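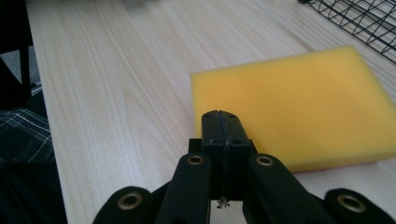

나무 탁자 위에 놓인 노란색 스펀지

생활체육지도론 강의자료
중거리 달리기 훈련의 부하 기록과 조절

1. 강의 범위

본 자료는 중거리 달리기를 지도할 때 필요한 훈련 부하의 기록 방법과 주간 조절 원칙을 다룬다. 대상은 800미터와 1500미터를 주 종목으로 하는 동호인 및 청소년 선수이며, 엘리트 선수의 고지 훈련이나 실험실 검사에 근거한 처방은 포함하지 않는다. 앞 강의에서 다룬 준비운동 구성과 주법 관찰은 이미 숙지한 것으로 간주한다.

수강생은 강의 전에 본인이 지도하거나 참여한 훈련 기록을 1주 분량 이상 준비한다. 기록이 없는 수강생은 학과에서 배부하는 Clumus 육상클럽의 연습용 기록지를 사용할 수 있다.

2. 용어의 구분

훈련 부하는 외적 부하와 내적 부하로 나누어 기록한다.

외적 부하는 선수가 수행한 일의 양을 가리킨다. 달린 거리, 반복 횟수, 구간 기록, 휴식 시간, 노면과 경사 등이 여기에 속한다. 같은 조건에서 같은 훈련을 마친 두 선수의 외적 부하는 동일하게 기록된다.

내적 부하는 그 일을 수행하면서 선수의 몸이 받은 부담을 가리킨다. 심박수, 운동자각도, 회복 양상이 대표적인 지표이다. 외적 부하가 동일하더라도 훈련 경력, 수면 상태, 기온, 직전 훈련의 내용에 따라 내적 부하는 크게 달라진다.

현장에서는 외적 부하만 기록하는 경우가 많다. 이 경우 기록이 정체된 선수에게 훈련량을 더할 것인지 줄일 것인지 판단할 근거가 부족해진다. 두 종류의 부하를 같은 날짜, 같은 줄에 나란히 적는 습관이 필요하다.

강도와 양도 혼동하기 쉬운 용어이다. 강도는 단위 시간당 수행 수준을 말하고, 양은 수행의 총합을 말한다. '훈련을 세게 했다'는 표현은 둘 가운데 무엇을 뜻하는지 알 수 없으므로 훈련일지에 사용하지 않는다.

3. 세션 운동자각도에 의한 부하 산출

별도의 장비 없이 내적 부하를 산출하는 방법으로 세션 운동자각도법이 널리 쓰인다. 훈련이 끝난 뒤 선수에게 훈련 전체의 힘든 정도를 0에서 10까지의 숫자로 답하게 하고, 그 값에 훈련 시간(분)을 곱한다.

산출식: 세션 부하 = 세션 운동자각도 × 훈련 시간(분)

예를 들어 운동자각도 2로 평가한 회복 달리기를 53분 실시하였다면 세션 부하는 106이 된다. 단위는 임의 단위로 표기한다. 같은 선수가 다음 날 같은 시간을 달리고 운동자각도를 4로 답하였다면 세션 부하는 212이다. 외적 부하에 변화가 없는데 내적 부하가 두 배가 된 것이므로, 지도자는 수면, 식사, 통증 여부를 확인하고 이후 일정을 검토한다.

질문할 때 유의할 사항은 다음과 같다.

가. 훈련 종료 직후에 묻지 않는다. 마지막 반복의 힘든 정도가 전체 평가를 지배할 수 있으므로 정리운동을 마치고 충분한 간격을 둔 뒤 묻는다.
나. 다른 선수가 듣는 자리에서 묻지 않는다. 청소년 선수는 동료의 답에 맞추어 숫자를 조정하는 경향이 있다.
다. 평가표의 문구를 임의로 바꾸지 않는다. 학기 중에는 동일한 평가표를 계속 사용한다.
라. 지도자가 예상한 값을 먼저 말하지 않는다.

훈련 시간에 준비운동과 정리운동을 포함할 것인지는 팀마다 다르다. 어느 쪽을 택하여도 무방하나 도중에 변경하면 이전 기록과 비교할 수 없다. 본 강의의 과제에서는 모두 포함하는 것으로 한다.

4. 반복 훈련의 기록

반복 훈련은 거리, 횟수, 구간 목표 기록, 휴식 시간, 휴식 방법을 모두 적어야 재현이 가능하다. '300미터 반복'이라는 기재만으로는 어떤 훈련이었는지 판단할 수 없다.

기재 예
주 훈련: 300미터 12회
휴식: 매회 2분, 걷기
노면: 우레탄 트랙, 건조
구간 기록: 전 횟수 기재
중단 여부: 없음

위 훈련의 총거리는 3600미터이다. 휴식을 절반으로 줄이면 총거리가 같더라도 훈련의 성격이 달라지며, 휴식을 걷기에서 가벼운 달리기로 바꾸는 경우에도 마찬가지이다. 따라서 휴식 조건의 변경은 훈련 내용의 변경으로 보고 별도의 항목에 기록한다.

구간 기록은 평균만 남기지 않는다. 평균이 같아도 앞부분이 빠르고 뒷부분에서 급격히 느려진 경우와, 처음부터 끝까지 고르게 달린 경우는 해석이 다르다. 전자는 목표 속도의 설정이나 초반 속도 감각을 점검할 대상이고, 후자는 다음 주기에서 속도나 횟수의 조정을 검토할 수 있는 상태이다.

바람이 강한 날에는 트랙의 직선 구간에서 속도 차이가 발생한다. 풍향을 간단히 적어 두면 이후 기록을 비교할 때 도움이 된다.

5. 주간 배치

주간 부하는 한 주 동안의 세션 부하를 모두 더한 값이다. 총합과 함께 날짜별 분포를 살펴야 한다. 총합이 같더라도 매일 비슷한 부하가 이어지는 주와 높은 날과 낮은 날이 분명히 구분되는 주는 선수의 회복에 미치는 영향이 다르다.

동호인 선수의 경우 고강도 훈련은 한 주에 2회를 기본으로 하고, 두 훈련 사이에는 회복 달리기 또는 휴식일을 배치한다. 직장이나 학업 일정으로 훈련일이 밀린 경우 밀린 훈련을 다음 날로 옮겨 연속 실시하지 않는다. 그 주의 해당 훈련은 생략하고 생략한 사실을 기록한다.

회복 달리기의 속도가 점차 빨라지는 현상은 동호인 집단에서 자주 관찰된다. 단체로 달릴 때 특히 그러하다. 회복일의 운동자각도가 평소보다 높게 보고되면 집단을 나누거나 대화가 가능한 속도를 다시 안내한다.

부하를 늘릴 때에는 양과 강도를 동시에 늘리지 않는다. 부상에서 복귀한 선수는 양을 먼저 회복한 뒤 강도를 조정한다. 통증을 호소하는 선수에 대해서는 기록 수치와 관계없이 훈련을 중단하고 의료인의 진단을 받도록 안내한다. 지도자가 통증의 원인을 단정하여 설명하는 일은 삼간다.

6. 주기 구성의 예

12주 주기는 기초기, 전문기, 조정기로 구분할 수 있다. 12월에 시작하는 동계 주기에서는 노면 결빙과 낮은 기온을 고려하여 기초기의 트랙 훈련 비중을 낮추고, 공원 순환로와 완만한 오르막을 활용한다.

기초기: 지속주와 짧은 오르막 달리기를 중심으로 한다. 근력 운동은 이 시기에 정착시킨다.
전문기: 경기 속도에 가까운 반복 훈련을 포함한다. 주간 부하의 편차가 가장 커지는 시기이므로 운동자각도 기록이 누락되지 않도록 한다.
조정기: 경기 속도에 대한 감각을 유지하면서 훈련의 양을 줄인다. 새로운 훈련 형식이나 신발을 이 시기에 처음 도입하지 않는다.

각 시기의 길이는 선수의 경력과 대회 일정에 따라 정한다. 기초기가 부족한 상태에서 전문기를 앞당기면 단기간의 기록 향상이 나타날 수 있으나, 그 이후의 부하를 견디지 못하는 사례가 있다.

7. 기록 도구

본 교과목의 과제는 Tollance 훈련일지 양식으로 작성한다. 양식은 강의자료실에서 내려받을 수 있으며, 종이에 작성한 기록을 옮겨 적는 것도 허용한다. 심박계를 사용하는 수강생은 측정값을 비고란에 기재한다. 심박수 자료의 유무는 평가에 반영하지 않는다.

선수의 이름은 기재하지 않고 부여받은 기호를 사용한다. 체중, 병력, 월경 주기 등 민감한 정보는 과제에 포함하지 않는다. 청소년 선수의 기록을 사용하는 경우 보호자의 동의서를 사전에 제출하여야 한다.

8. 과제

준비한 1주 분량의 기록에 대하여 다음 사항을 작성한다.

가. 날짜별 외적 부하와 세션 부하를 표로 정리한다.
나. 주간 부하의 총합을 구하고, 부하가 가장 높은 날과 가장 낮은 날의 훈련 내용을 비교한다.
다. 외적 부하와 내적 부하의 변화 방향이 서로 다른 날이 있으면 가능한 원인을 기술한다. 확인되지 않은 원인은 추정임을 밝힌다.
라. 다음 주의 훈련 계획을 작성하고 조정의 근거를 제시한다.

제출 기한은 3월 7일이며, 기한 이후의 제출은 감점한다. 계산 과정이 없는 과제는 반려한다. 운동자각도를 수강생이 임의로 추정하여 기입한 경우 해당 날짜를 결측으로 처리하고 그 사유를 적는다.

9. 다음 강의 안내

다음 강의에서는 경기 당일의 준비운동 시간표와 예선, 결승 사이의 회복 관리를 다룬다. 수강생은 본인이 참가하였거나 관찰한 대회의 시간표 한 부를 지참한다.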